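Startseite Küche Werkstatt Vorratskammer Technik im Haushalt
Suche: Suchbegriff eingeben … Los

Tischabräumen üben lassen: Tipps für alle, die einem Greifarm den Haushalt beibringen

Im Dezember haben wir an dieser Stelle über das Einräumen von Schubladen geschrieben, und danach kamen so viele nette Zuschriften von Leuten, die selbst mit simulierten Küchen arbeiten, dass ich das Thema gern noch einmal aufgreife — diesmal geht es um das Wegräumen von Geschirr und Kleinkram in Kisten. Unser Projekt heißt Fondside, gerechnet wird mit der Simulationsumgebung Naker, und was wir machen, ist im Grunde schnell erzählt: Der Arm bekommt einen gedeckten Tisch und einen Satz wie »Räum die Banane in die gelbe Kiste«, und dann schauen wir, wie weit er kommt. Insgesamt 1,298 Durchläufe haben wir inzwischen ausgewertet, und ein paar Dinge daraus möchte ich einfach weitergeben, ganz ohne Formeln.

Der erste Rat klingt nach Großmutters Küche: Stellt das Geschirr am Anfang mit Luft dazwischen hin! Wir haben zu Beginn viel zu eng gedeckt, weil es hübscher aussah, und uns dann gewundert, dass der Greifer beim Teller ständig den Becher mitnahm. Fangt in lockeren Reihen an und rückt die Sachen erst später zusammen, wenn der Arm die Grundgriffe beherrscht.
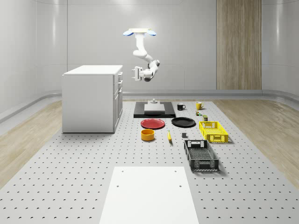

Bileck schreibt dazu: Bei mir hat der weite Abstand am Anfang auch geholfen, aber ich würde nicht zu lange dabei bleiben. Nach 300 Durchläufen mit lockerem Tisch wollte mein Arm um jeden Gegenstand einen großen Bogen fahren, und das habe ich kaum wieder herausbekommen. Lieber früh mischen, mal eng, mal weit.
2 Antworten · 14 Mal geteilt

Den Einwand nehme ich gern auf, wir mischen mittlerweile auch, allerdings erst nach den ersten 200 Durchläufen. Wichtig ist dabei, dass ihr den Startplatz der Sachen auswürfelt und nicht von Hand festlegt. Man glaubt ja gern, man stelle die Tasse jedes Mal woanders hin, und dann steht sie doch wieder rechts, so wie daheim im Schrank eben auch.
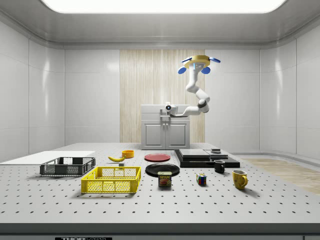
Beim Formulieren der Aufträge haben wir am meisten Lehrgeld bezahlt, und darum mag ich hier ein bisschen ausholen. »Nimm die Dose« versteht jeder Mensch, der am Tisch steht, aber für die Auswertung muss klar sein, wann der Auftrag erfüllt ist: hochgehoben, verschoben oder in der Kiste? Schreibt das Ziel immer mit hinein. Besonders heikel sind Gegenstände, die einander berühren, etwa die SPAM-Dose auf dem vorderen Rand des schwarzen Tellers. Lautet der Auftrag hier »Räum den Teller weg«, dann muss vorher entschieden sein, ob die Dose zuerst herunter soll oder mitfahren darf. Wir zählen das Mitfahren inzwischen als Fehler — streng, ich weiß, aber zu Hause möchte ich das ja auch nicht haben.

Für flache Sachen haben wir mit Sethi, unserem kleinen Greifplaner, eine eigene Regel eingeführt: Teller werden am Rand gefasst, Becher an der Wand, und die Banane quer zur Längsrichtung. Das spart Rechenzeit, und man kann hinterher viel leichter nachsehen, woran ein Griff gescheitert ist. Überhaupt, das Nachsehen! Nehmt euch abends eine halbe Stunde und schaut euch die Fehlversuche aus der Sicht des Greifers an. In der Übersicht sieht vieles ordentlich aus, was von oben zwischen den Fingern ganz anders wirkt. 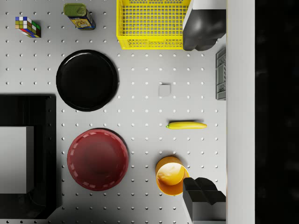

Blick von oben auf die Lochplatte, rechts die beiden Greiferfinger.

Zum Schluss noch etwas zur Ablage: Speichert zu jedem Durchlauf den Auftragstext und die Startaufstellung gemeinsam, am besten unter derselben Nummer. Bei den ersten gut 1,000 Läufen lagen beide bei uns getrennt, und das Zusammensuchen hat mehr Abende gekostet als das ganze Training. Im nächsten Beitrag geht es um Schranktüren, da sind wir noch mittendrin.

Teilen Drucken Merken
9 Kommentare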